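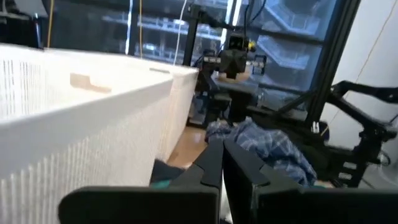 Laundry corner, quick one this week. Clothes swap at Tasis is on, doors 2025-09-17, after lunch. Sorting still needs doing. Socks apart from shirts please, and empty your pockets!! We had 70 bags in August, way to many for one table.

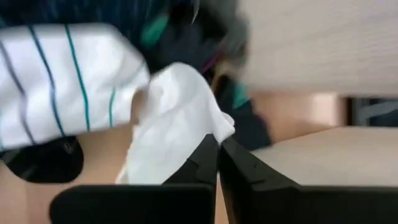
Do whites need their own bin?
Only if they're going to the wash at Brodik. Otherwise mix them in.

Odd socks: keep them, the matches usualy show up by Friday.
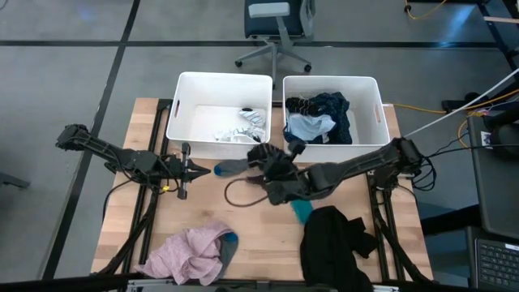
Two white bins, socks and clothes still to sort.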